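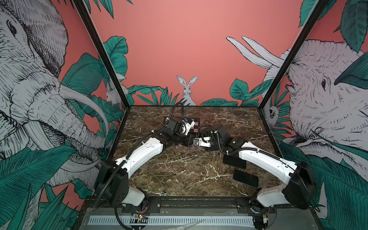

Waltonero Display Case, Model 300

Museum-grade case for jewelry, small metalwork, ceramics and glass

We have wanted a case like this in the catalog for years. The Waltonero is a table-height display case built for small objects that need to be seen up close: brooches, rings, medals, enamel boxes, the odd glass stopper. The hood lifts straight up on two gas struts, so one person can open it and still have a hand free for the tray.

The best part is the light. Thin strips run inside the top rails and dim separately, which means you can bring up the sparkle on a cut stone at one end and keep a painted miniature nice and low at the other. No glare on the glass, even with a window behind you!

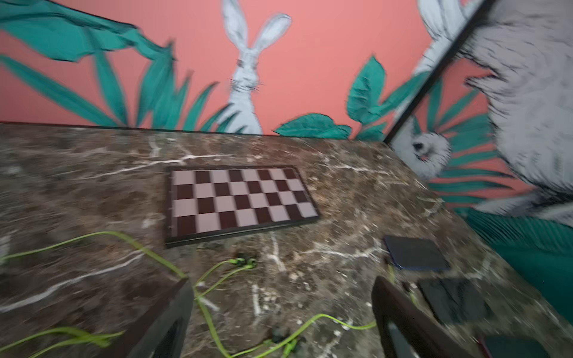

Virgil Radu
Display Equipment Editor, Skultano

I set up the first one for a small show of Neagu silver last October and got hooked on the drawer. It slides out from the back, holds silica gel or any other buffer you like, and never disturbs the objects. Changing the gel took me less time than finding the key (there are two keys, keep them apart).

Inside height is 40 cm and inside depth 70 cm. The deck lifts out in two halves and can be covered in your own fabric. Please test the fabric first, silver especially will thank you.

Rosario Lo Presti makes the mounts we sell alongside it, bent brass pins with clear sleeves, and they fit the deck holes without any drilling.

Item number: 2340
Finish: powder-coated steel, gray or black
Glass: laminated, low-reflection
Locks: two, keyed alike
Feet: adjustable, for uneven floors
Options: Furkik humidity logger, spare deck, tall hood

Orders placed by 27th July ship with the spare deck included.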